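Newsroom > Textile Care > Press Releases

Print this page | E-mail this page

Zendeo Publishes Folding Guideline for Unfitted Cloth Items

DRUMTON, May – Zendeo, a supplier of textile care services to laundries and lodging operators, has published a guideline for the flat folding of unfitted cloth items. The document covers table covers, plain throws and unhemmed lengths of fabric. It replaces the folding section of the Favonham handbook.

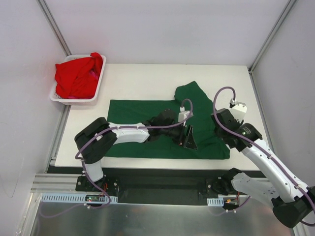

Reading time: 2 minutes (394 words in the summary edition)

The guideline divides the work into 4 stages: spreading, edge location, first fold and smoothing. A plain white work surface is specified for dark and mid-tone fabrics, so that the edge of the cloth can be found by contrast. Items waiting to be folded are kept in a perforated basket at a rear corner of the table. Green cloth on a white tabletop, with a red garment in a white basket behind it, meets both requirements.

Spreading starts from whichever part of the item already lies flat. The rumpled part is then lifted by a corner and opened away from the flat part. Pulling from the middle of the fabric is not recommended at this stage. For items longer than 80 inches, a second holding point is required on the flat section.

"Most rework in folding comes from creases that were left in before the first fold," said Olesia Kravchuk, textile methods lead at Zendeo. "The old text went straight to the fold. We moved edge location ahead of it and gave it a section of its own."
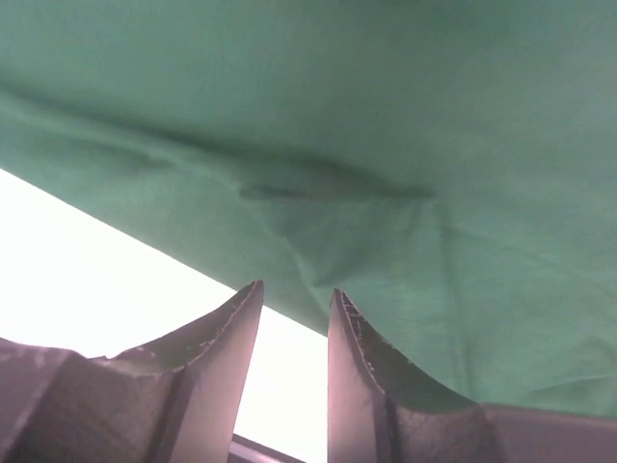 Long, soft folds are treated separately from short puckers. A long fold is released by moving the nearest edge outward, at right angles to the fold line. A pucker is opened by hand pressure on both sides before the edge is moved again. On matte fabrics without a printed pattern, shading is the only guide to either fault, and the guideline calls for even lighting across the table.

The full document runs to 32 pages and includes a fault table, a glossary and a blank record sheet. Bucur, which distributes Zendeo training materials, will supply printed copies. Holders of the Favonham handbook may continue to use its sections on sorting and storage, which are unchanged.

Contact: Zendeo Press Office, Drumton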